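Recording sessions at the Curkgate bench: frequently asked questions

These are the questions we get most from people who are about to record for the first time, and from teams who will be using the recordings afterwards. The page is kept by Janka Kováčik. Corrections go to her or to Jarmila Zeman, who runs the bench.

What are we recording?

Examples of a robot arm working inside and around desktop computers, driven by a person. Each example is a short stretch of video and arm movement from start to finish of one task. The learning system is then trained to produce the same sort of movement from the same sort of view. We call the whole set Dorkier, and you will see that name on the folders and in the task list.

Why computers?

They come to us in large numbers, they are all slightly different, and taking them apart by hand is dull. They also contain nearly everything that gives a gripper trouble: clips, rails, thin cables, shiny metal and deep corners. A system that can find a drive latch in one case ought to have some chance of finding it in the next.

What counts as one example?

One attempt at one task from the list. It begins with the gripper clear of the part and ends when the gripper is clear of it again. If you do two tasks in a row, that is two examples, and you need to stop and start the recording between them.

How many examples do you need for each task?

We ask for 100 per task before anyone trains on it. A session normally gives fewer than that, so most tasks are shared between several people. This is useful in itself, as everybody drives a little differently.

How long is a session?

Two hours, with a break in the middle. People's driving gets worse after that and so do the recordings.

Do I need any experience?

No. You will spend your first half hour on practice runs that are not kept. Jarmila sits with new drivers until they can open and close the fingers around a part without looking down at the controls. Some people manage this quickly and others need a second visit.

Where should I look while driving?

Mostly at the wrist view on the screen. The system will only have the camera views to go on, so an example driven by leaning over and peering into the case can contain movements that make no sense from the recording. A glance at the bench is fine for safety. If you find you can't do a task from the screen, write that on the sheet and move to another.

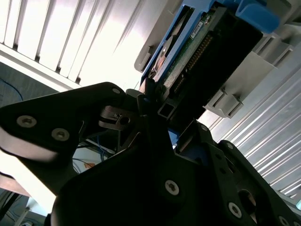
What if the gripper hides the part?

It often will. The fingers take up a lot of the wrist view, and when you come at a drive carrier from below you may lose sight of the bit you are reaching for in the last part of the move. Slow down, back off a little way if you need to, and look again. Backing off for a second look is good behaviour and we want it in the set. What we don't want is waggling the fingers about in the hope of touching something.

Does the lighting have to be the same every time?

No. Leave the lamps as you find them unless the screen is so bright that you can't see the part at all. White panels and bare metal will glare from some angles. We keep those examples.

Should I always approach from the same side?

Please don't. Use whichever approach the task sheet allows, and change it every few attempts. In our first batch almost every drive task was approached from one side, and the trained arm was lost as soon as a case was turned round. We had to record seven of the tasks again.

How wide should the fingers be?

Open them before you reach the part, then keep them still until you are in place. Opening and closing on the way in makes the examples harder to learn from. For connector carriers, leave a small gap on both sides and close slowly.

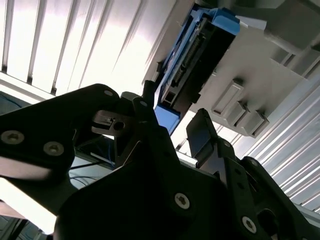
What should I do about pins?

Keep the metal fingers off them. Grip the carrier or the body of the connector. If a finger does touch a row of pins, end the recording, mark the attempt with a P and tell Jarmila, who will check the part before it is used again.

I made a mistake halfway through. Do I throw the example away?

Not if you recovered. Missing a latch, going back and getting it on the second try is one of the most useful things you can give us. Mark it with an R. Stop and mark it F if the part was dropped, if something was bent, or if you had to put a hand in to help. F examples are stored separately and may be used later for teaching the system to tell a bad attempt from a good one.

Can I move cables out of the way first?

Only with the gripper, and only if the task sheet says so. There is a separate group of tasks for cables. Data cables may be pushed aside with the flat of a finger. Power wires should not be pulled, even gently, as the plug at the other end may be one that another task depends on.

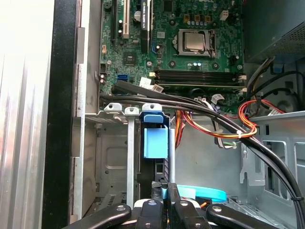

Are the computers switched on?

No. They are unplugged from the mains before they reach the bench, and any that have not been signed off stay on the Görtz shelving by the door. Don't fetch one from there yourself.

Who sets the case up between attempts?

You do, by hand, with the arm paused. Put the part back and then shift the case slightly before the next attempt. A small turn or a slide of a few centimetres is plenty. Don't line it up with the tape marks, which are only for checking the cameras.

What do I write on the sheet?

The task number, your initials, the attempt letter if there is one, and anything odd. "Latch stiff" is enough. There are 13 lines to a sheet and you should start a new one for each task. Please write it up after every attempt. Sheets filled in at the end of a session have caused us more trouble than any fault in the arm.

Is my voice recorded?

No, the microphones are turned off. Hands can show up in the views when a case is being reset, but those stretches are trimmed before the set is passed on.

What happens after the session?

Janka copies the files and watches every example once at double speed. She removes any with missing video and queries anything where the sheet and the recording disagree. The rest go to the training machine, which we call Esero. Results usually come back within two weeks, and drivers are welcome to come and watch the arm try the tasks by itself.

Will I be told if my examples were poor?

Yes, if there is something you can change. The usual comments are that the driving was too fast near the part or that the start position was the same each time.

How do I book?

Put your name on the list beside the bench or ask Jarmila. The morning session starts at 9.30 and the afternoon one at 2. There are no sessions in June, when the arm is away for servicing.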